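Two arms, a white table and two bent gray tubes: my gallery from the Undlow rental

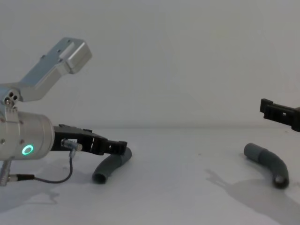

Both grippers over their tubes, status ring glowing green on the left arm.

Hi again! This is the short gallery for the Undlow bench package, the two-arm setup you can rent by the month. I had one through December, and a bunch of you wrote in asking what it's like to live with, so this page goes up ahead of the long review (which is coming, I promise, I just have to finish the part about the software).

A few notes to go with the photo, in no order at all.

The job. I gave it gray elbow tubes, the bent kind, because that's what we handle all day and because they're annoying. They roll a little, they don't have a flat side worth the name, and both ends are open, so you have to pick your grip with some care. Straight pipe would have been a much kinder test. Teodor Ene, who does the rentals at Undlow, asked me twice if I was sure I didn't want to start with blocks. I was sure! I was also stuck on the same tube until lunch.

The grippers. These are the Vaso fingers, the black ones with the cutouts along the sides. They come as part of the package and I liked them a lot more than I thought I would. Swapping a set took me 20 minutes the first time, mostly hunting for the right hex key, and it got a lot quicker after that. I'd pay for a softer pad on the inside, though. Undlow sells one for 75 dollars a pair and I think it should just be in the box.

The cable. You can see it come off the side of the left gripper and loop down across the table. I went back and forth on this all month. A long loop gives the wrist plenty of room to turn, and I never had one pull tight on me, but it does sit on the work surface and I kept moving tubes away from it. Stoica makes a clip-on guide that carries the cable back along the arm, and if I rent again I'm ordering that on day one.

The green ring. Small thing, big fan. I can tell from across the shop which state the arm is in and I don't have to walk over to the screen. It's bright enough to read with the overheads on, too.

The table. Plain white top, plain wall behind it, and please don't skip this if you're setting up your own! My first try was on the old workbench with all its stains and pencil marks, and the tube finding was a mess. Gray on white works well. Shadows are still a bit of a pain – look at the big soft one on the lower right – and I ended up moving a lamp more than once before I was happy with it.

The money. The package was 1560 dollars for the month with both arms, the fingers and phone support. Delivery was another 100, and they do pick it up again for that, which I hadn't understood from the order form. I called support three times. Twice I got Teodor himself and once a very patient person who walked me through a calibration I had skipped.

Would I rent it again? Yes, for a job with a clear start and end, like a batch of fittings that all look the same. For mixed bins I'd want more time with it than I had. I also want to try the same tubes on the Uraris bench, which has a smaller footprint and would fit by my back door, so if any of you have used one please write and tell me how you got on with the grippers.

Questions about the setup can go in the comments. I'm slow but I do read them all, and I've still got my notes on finger spacing and grip force if anybody wants those typed up.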